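Notice to Residents of the Upper House

The Office of Domestic Provision at Hureck wishes to inform all residents that the evening meal will continue to be laid at the usual hour. The guests from Sutari have not yet arrived. Their places are to be kept.

Residents are reminded that the regulations require a plate for every person expected, and that a person remains expected until the Office has received word in writing. In the thirty-second winter of the arrangement no such word has been received. The plates were washed in February and returned to the long cupboard, yellow to the left, green to the right — the order laid down by the Condori household when the house was first let.
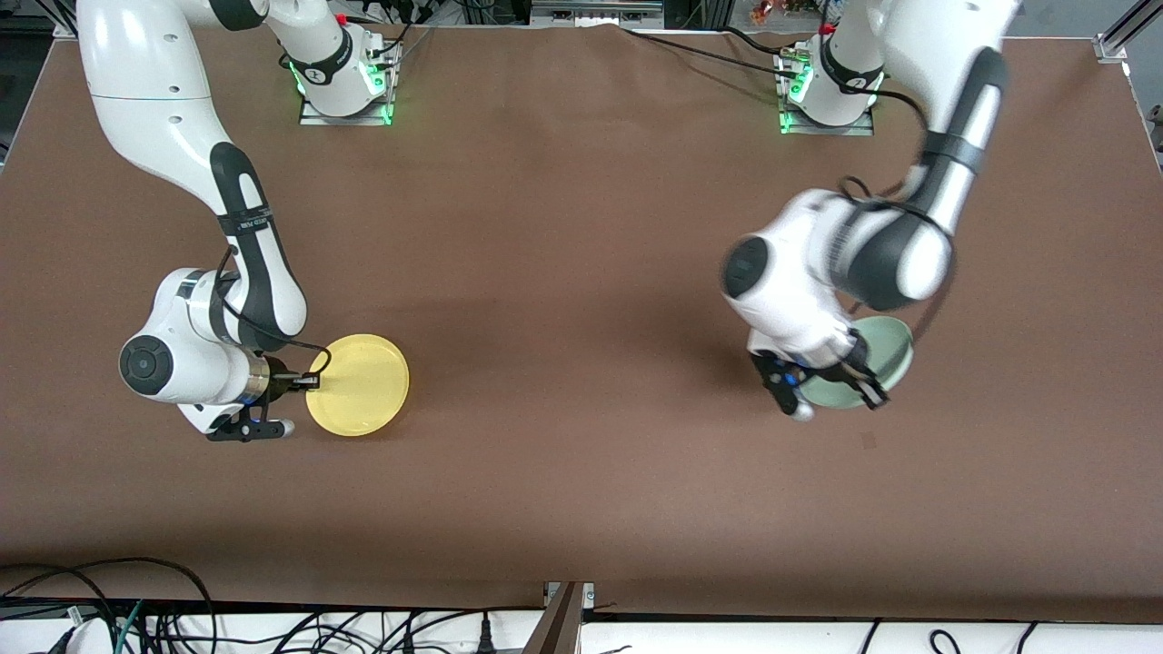
The yellow plate and the pale green plate, brown table, Upper House.

It has been reported that a third plate was heard in the night. The Office has examined the cupboard and finds its contents correct. Residents who hear a plate set down after the lamps are out should remain in their rooms and enter the time in the book.

Should the guests arrive by the Gorkeo road, the door is to be opened at the first knock. They will be tired, and they will wish to sit. No resident is to ask them what delayed them until they have eaten.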